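Hallero refurbished desktop tower

Item no. 2289
Condition: used, cleaned and checked
Side panel: off and on with two thumbscrews
Ships to: anywhere we can get a box to

I get more mail about this tower than anything else in the shop, so I've rewritten the page from scratch and I hope it covers the usual questions. If it doesn't, write to me and I'll get back to you in the evening.

I buy these in batches from offices that are clearing out. The last batch came from Stöckli, a drafting office that went over to laptops in May, and they'd been kept under desks by people who clearly never put a coffee cup on top of one. My first Hallero went to my sister, who does her taxes on it and plays a farming game far too late at night, and I still hear about how quiet it is!

What you get is the tower with processor, memory, a new drive and a power cord. No monitor, no keyboard, no mouse. I used to throw in a mouse but they were awful mice and people told me so.

I put a fresh drive in every single one. The old drives get wiped and then they go to the recycler, so please don't ask me for "one of the old ones, cheap" – I don't keep them. The system is installed and updated when it leaves me, with one account called "owner" and no password. Set your own on the first evening.

Inside, it's a roomy case and easy to get your hands into. The memory comes out with a click, the drive cage slides forward once you've pushed down the tab, and I haven't cut a knuckle on one yet (the Dirby mini I used to carry got me every time). If you want to add a card, measure it first. Long graphics cards run into the drive cage, and the power supply isn't meant for the hungry ones anyway.
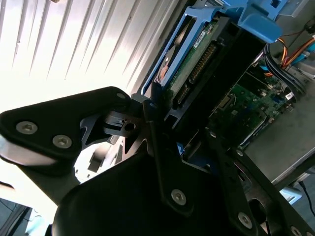
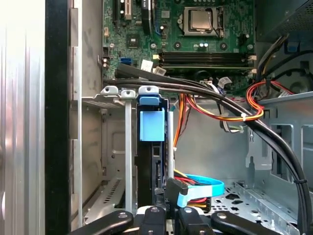 Both taken with the case open.

Price is 200 for the standard tower, and that's with the new drive. I know you can find them for less if you hunt around, and some of those are perfectly good machines. Mine have been run overnight, I've changed the little clock battery, and I've blown the dust out of the power supply, which takes longer than everything else put together.

If you'd like more memory, say so when you order and I'll fit it before it ships. Please don't buy it somewhere else and send it to me to put in. I did that for a while and lost track of whose was whose.

About noise – you'll hear the fan for a moment at startup and then it settles down. If yours keeps roaring after that, write to me before you open anything up.

Packing is done by Austra Jaunzems, and she's very good at it. The boxes are Mokmont double wall, with foam at the corners. Keep the box for the return period if you've got room for it. Returns go to Severin Bühler at the same address, P.O. Box 1220, with your order number on the outside of the parcel and not just on a note inside.

Orders in by 14th December go out before the holidays. Anything after that waits until I'm back in the shop.

Goes well with: Hallero wall bracket, long power cord, dust filter (pack of 2)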